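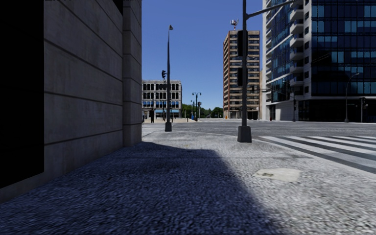
Xiuying Kong has argued that a builder who works alone should spend the first weeks in a simulated street, and that the real pavement outside the door should wait until the robot has failed many times where it can harm no one. Her view was put to the members of the Gilico shared workshop when the Rovgate was still a bare chassis on a bench, and it met with some resistance. Several members held that time at the screen was time taken from the build.

Chapter 12
The Simulated Street

12.1 Purpose of this chapter

The preceding chapters followed the construction of the Rovgate, a small wheeled robot intended to travel along a pavement at walking pace and to stop at the kerb. By the end of Chapter 11 the reader should have a rolling chassis, a working drive circuit fitted to the Tang motor board, and a camera mount that does not shake when the wheels turn. The robot can be driven by hand. It cannot yet be trusted to drive itself.

This chapter deals with the work that lies between those two conditions. It explains how to set up a virtual copy of the robot in the Brirnotix simulator, how to place it in a city street, and how to record what its camera would receive there. The exercises may be carried out at home on a single computer. Readers who share a workshop may prefer to divide the work, with one person driving and another keeping the log.

12.2 What the camera must tell apart

A pavement is a less simple surface than it first appears. Its colour changes sharply where the shadow of a building ends. Joints, covers and patches interrupt it, and most of these may be crossed safely. A kerb, by contrast, can be a very faint line from a low viewpoint, and crossing it by mistake would put the robot in the road.

The first version of the Rovgate software, written by Haoran Jiang, looked for strong edges and stopped at each one. It treated the border of a shadow as a wall. In one session of 121 runs at the Gilico bench, the virtual robot halted at a shadow in 111 of them. The result was discouraging, but it was obtained in two evenings and cost nothing in broken parts.

The second version compared each edge with the surface on both sides of it. Where the texture continued unchanged and only the brightness differed, the edge was marked as passable. Yaqin Ding later added a rule for upright objects close to the robot, such as posts and pole bases, which are marked as solid whatever the light upon them. 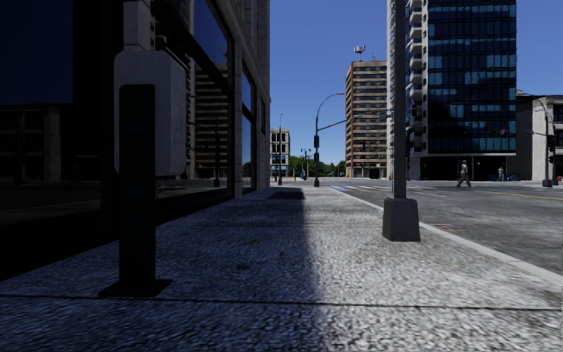

Glass shopfronts call for separate treatment. A window at street level may reflect sky, trees or the buildings opposite, and a program that searches for open ground will sometimes find it in the reflection. The Rovgate keeps to a fixed distance from any building line and disregards whatever lies beyond it. This is a crude rule – it gives up part of the usable pavement – and it is retained here for its ease of testing.

12.3 Matching the virtual robot to the real one

A simulated run is of little value if the virtual robot differs from the one on the bench. Before starting, the reader should measure and enter the following:

Height of the camera lens above the ground
Downward tilt of the camera
Distance between the wheel centres
Total mass, with the battery fitted
Time between a stop command and the wheels coming to rest

The last of these is the one most often left at its default value. Siebe Postma did so in the first month of the project, and his virtual robot stopped at once on command while the real one rolled on across the workshop floor. The correct figure should be measured on the hardest floor available and again on a rough one, and the longer time entered.

12.4 Keeping the log

Each run should be given a line in the log, stating the start position, the direction of the sunlight, the software version and the reason the run ended. Gordon Kowalchuk ruled the pages of the Gilico log by hand, and the same layout is printed at the end of this chapter. A run that ends for no known reason should be entered as such and repeated from the same start position before any change is made to the software.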